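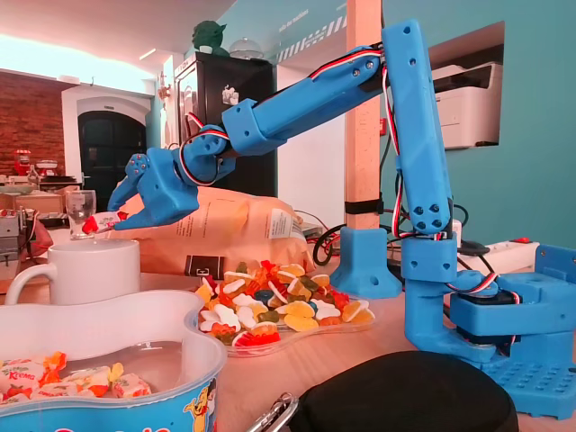 The 3D-printed arm reaches over a mug on the club's table, with a tray of gummy sweets nearby.

Print this story
E-mail this to a friend

Students build sweet-sorting arm for Tedura challenge

February 7, 2020

A student robotics club in Plukham has built a desktop robot arm from 3D-printed parts and will enter it in the Tedura student challenge this spring.

The arm, which the students have named Bumitz, stands on a printed base and ends in a gripper with two fingers. Its joints are turned by small servo motors. Almost all of the structure was printed in blue plastic on the club's own machine, a job that took 138 hours of printing spread over the autumn term and the first half of January.

Teams entering the challenge have to pick up small objects of mixed shape and put them down in the right container without help from a person. The rules leave the choice of object to each team. The Plukham students settled on sweets, which are cheap, come in awkward shapes and can be bought at the corner shop when more are needed.

Wrapped sweets have proved the easier kind. The twisted ends of the paper give the fingers something to close on, and a slightly poor grip will usually hold. Gummy sweets are harder. They squash if the gripper closes too far and stick to the fingers in a warm room, and a ring needs a different approach from a bear. The club has tried dusting them with cornflour, but the rules say objects must be used as sold, so that has been dropped.

The team's target is 50 sweets in a single run with no more than 2 dropped. Its best run so far ended at 31, when a cable worked out of its connector at the wrist. The wiring has since been given more slack, and the students now check every plug before the arm is switched on.

The club has 14 members aged between 16 and 19 and meets two evenings a week in shared workshop rooms on Workneh Street. It was started three years ago by sixth-form students who wanted somewhere to carry on with projects outside school hours. Earlier work has included a line-following buggy and a plant-watering timer, but the arm is the first thing it has made for a competition.

Work is split between two groups. One looks after the mechanical parts and has redrawn the gripper four times. The first version had smooth fingers and let go of nearly everything. The second was too wide to reach between sweets lying close together. The third broke at the hinge. The present one is shorter and thicker at the joint, and the group has kept spare sets in a drawer in case it breaks on the day.

The other group writes the software. At first the arm could only repeat movements it had been taught, going to a fixed spot on the table and closing its fingers whether or not a sweet was there. The students are now working on a program that chooses the spot itself. They have been collecting practice runs for this, repeating the same pick with the sweets rearranged each time, and hope to have 500 of them recorded before the end of the month.

Progress has been slow in places. A batch of parts had to be thrown away in November when the printer bed was found to be out of level, and the elbow joint sagged under the weight of the forearm until a stronger servo was fitted. The members also lost most of one evening to a fault that was finally traced to two motors having been given the same number.

The club paid for the motors and plastic out of subscriptions and a cake stall held in Plukham market hall. Entry to the challenge is free for teams in full-time education, but members will have to cover their own travel.

In the regional round each team is given a table, a power socket and 20 minutes to set up. It then makes three runs, and the best one counts. Marks are also given for a written report and for a short talk to the judges about how the machine was designed. The club has started on the report and plans to practise the talk in front of parents.

Teams that get through go on to the final, where they must handle an object they have not seen before.

The club will hold an open evening at the Workneh Street rooms before the regional round. Visitors will be able to watch the arm at work and try moving it by hand control. New members are welcome and do not need any experience of programming or electronics.

Print this story
E-mail this to a friend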